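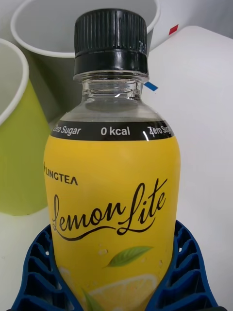
Bottle held upright between the gripper fingers, with paper cups behind.

Teaching by Demonstration: Frequently Asked Questions
Otside Robotics Laboratory, Cosham

14 shares | 3 comments

What does a demonstration consist of?

A demonstrator guides the robot through one complete task by remote control, from the starting position to the release of the object. The movements of the arms and the views from the cameras are recorded together. In the bottle task, the demonstrator picks up a drinks bottle and stands it upright at the place named on the task sheet.

Do I need previous experience?

No. New demonstrators complete an induction of 37 minutes, followed by 10 practice attempts which are not kept. Persons who have used the Petkov hand controllers at another site are still required to attend the induction.

May I guide the arm by hand instead?

Hand guiding is permitted for short movements with a single arm. Tasks that call for both arms are shown by remote control only. The choice must be entered on the session form before recording begins. 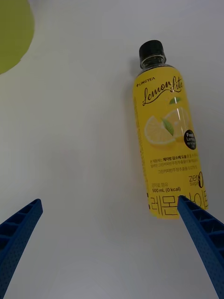 Bottle on its side, fingers open.

How should I approach an object that is lying down?

Bring the fingers in slowly and keep them open until they are on either side of the object. Close them in one steady movement. If the object rolls, follow it with the arm; do not reach into the work area.

Will a mistake spoil the recording?

Not necessarily. A missed grasp that is corrected within the same attempt is useful and should be left in. An attempt should be marked as failed if the object leaves the table or if the demonstrator has to stop the arm.
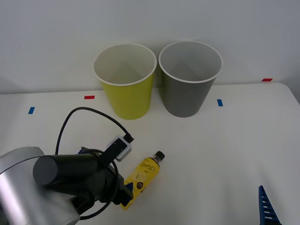
Demonstrators are asked not to start an attempt again merely because the path was untidy. The Unby software trims pauses at the beginning and end of each recording, and small hesitations in the middle do no harm.

How many demonstrations are needed for one task?

The present target is 2000 for each task, shared among all demonstrators. There is no minimum number for any one person. The target will be reviewed in November.

Why must the object be moved between attempts?

A robot that has only been shown one starting position will tend to fail at any other. Please change both the place and the angle of the object each time, following the order given on the task sheet.

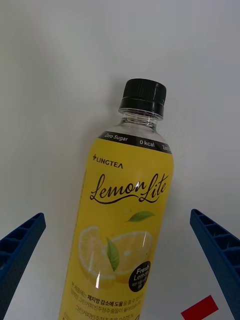 The direction of the cap should also be varied. Labels may face any way, and there is no need to turn them towards a camera.

How long is a session?

Sessions begin at 11 in the morning and include two breaks. Demonstrators who feel discomfort in the wrist or shoulder should stop at once and inform the session supervisor.

Can I see my own recordings?

Yes. Requests should be made in writing to the laboratory office at Cosham, quoting the session number. Recordings may be viewed on site but may not be copied.

14 shares | 3 comments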